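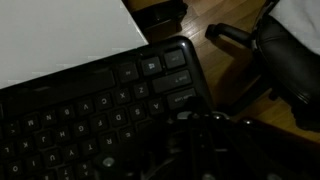 Schwarze Tastatur mit Windows-Taste

Seit September nimmt die Stadt Breltum Anträge auf einen Anwohnerparkausweis nur noch über das Portal Vomis entgegen. Der Papierantrag ist abgeschafft, der Schalter im Erdgeschoss des Rathauses ebenfalls. Ich halte das für einen Fehler, obwohl ich selbst fast alles am Rechner erledige.

Das Verfahren besteht aus fünf Schritten. Im zweiten wird ein Scan des Fahrzeugscheins verlangt, im vierten eine Bestätigung per Mobiltelefon. Meine Nachbarin ist 76 und besitzt weder Scanner noch Smartphone. Sie hat ein Auto, eine Adresse und den Willen, die Gebühr zu bezahlen. Bisher reichte das. Am Ende haben wir den Antrag gemeinsam gestellt und dafür über zwei Stunden gebraucht, weil Vomis die Sitzung mehrmals beendete und die Eingaben nicht speicherte. 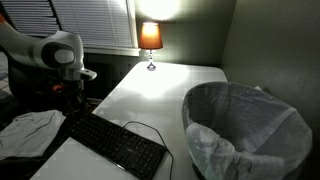 Schreibtisch mit weißer Jalousie

Die Verwaltung verweist auf die Kosten. Ein Schalter braucht Personal, und Personal ist knapp. Das bestreite ich nicht. Aber die Arbeit verschwindet durch das Portal nicht vollständig. Ein Teil davon wird an Angehörige und Nachbarn weitergegeben, und auch an Geschäfte: Im Kopierladen Işık am Markt stehen inzwischen regelmäßig Leute mit Behördenunterlagen in der Hand. In keinem Haushaltsplan taucht diese Zeit auf.

In Flisby hat man es anders gelöst. Auch dort läuft der Antrag in der Regel online, am Samstagvormittag ist das Bürgerbüro trotzdem vier Stunden besetzt. Wer mit Papieren kommt, wird bedient, und die Angestellten tippen die Daten selbst ein. Ein solches Angebot kann sich auch Breltum leisten.

Der Stadtrat sollte den Schalter wieder öffnen, zunächst an einem Vormittag in der Woche, und das Formular wieder auslegen. Meine Nachbarin muss ihren Ausweis im nächsten Jahr verlängern.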